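Bakberg Standing Desk Converter, Four Months In

I paid $285 for the Bakberg in March, and I went in with low expectations.
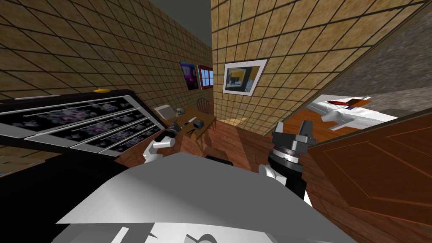

Who should buy a desk converter instead of a full standing desk?
People who rent, people who already own a desk they like, and people who aren't sure they'll stand at all. If you know you want to stand for hours every day, save up for the real thing.

I was in the second group. My desk came from my uncle, it weighs a ton, and I wasn't going to get rid of it over a sore back. The full-size Riquelme I looked at first was $670 before shipping, and the salesman kept talking about productivity. I've never met anyone who got more done because their desk went up and down.

The box says setup takes five minutes. It took me most of an evening, mainly because the keyboard tray bolts on from underneath and the booklet shows the brackets backward. A friend, Benjamín Durán, has the same model and had the same problem, so it isn't just me. Bakberg's support page has a corrected drawing if you dig for it.

Lifting it is easy enough with one monitor. With two, you have to squeeze both handles evenly or it comes up crooked and sticks. The gas spring is supposed to be good for years. I can't test that claim and neither can the reviewers who posted five stars after a weekend.

Now the wobble. At sitting height there is none. At full height my screen shakes when I type, and I'm not a heavy typist. You get used to it after a while, but I notice it again every time I'm on a video call. Dropping it two notches helps a lot, though that puts it too low for anyone much over six feet.

What bugs me most is the depth. The thing sticks out toward you when it's raised, so your chair has to go somewhere. In a small room that means shoving it into the doorway, and then walking into it later. Measure behind your desk before you order. The product page only gives the footprint when it's closed.

As for my back, it feels a little better. I also started walking at lunch the same month, so make of that what you will.

Flornden sells a plain fixed riser for $100 that doesn't move at all. I tried one at my sister's place and it was steadier than mine at full height. If you have a second spot where you can sit, I'd look at that first.

I'm keeping the Bakberg, partly because returning it means finding a box that size again. At $200 I'd call it a fair deal. At the price I paid, wait for a sale, and check the tray brackets before you tighten anything.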